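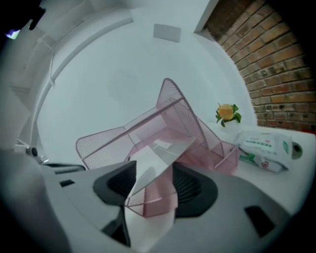

Pink wire mesh, tipped on its side, with a clear plate in front.

Stullum desk organiser review: a lot of mesh for very little order

I've never fully trusted a desk organiser. You buy one to get rid of clutter and then you own the clutter plus a thing to keep it in. Still, Stullum has been pushing its mesh range hard this spring, the shop page shows 1,954 ratings, nearly all of them glowing, and a reader (hello, Hoi-yan Leung) wrote in asking if it was worth the money. So I bought one in May and used it for 12 weeks.

The claim on the box is that it "ends the search". It doesn't. My scissors still go missing, only now they go missing behind the envelopes. The pen section is too deep for short pencils, which sink to the bottom and stay there until you turn the whole thing over. Paper clips are hopeless in mesh of any kind and you'll want a saucer for them.

What it does well is stay put when full. Empty, it slides about if you so much as pull out a biro. The coating has held up better than the one on my old Peng tray, which flaked within a month, and dust wipes off the outside easily enough. Dust on the inside corners is another matter. I used an old toothbrush and wasn't happy about it.
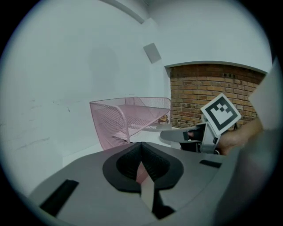 Grey housing, with a black textured part in the middle.

Against the others: the Hisora is plainer, costs £9 less and has a lower pen cup, so I'd pick that for a child's desk. The Modelier looks smarter but takes up half the table. Stullum also says its drawer version was tested to 1,000 openings. At my rate that's less than a year, and I'd want to know what happened at 1,001.

Would I buy it again? At full price, no. In a sale, if you like the colour and mostly own long pens, perhaps. Mine has gone to the hall, where it holds post I haven't opened.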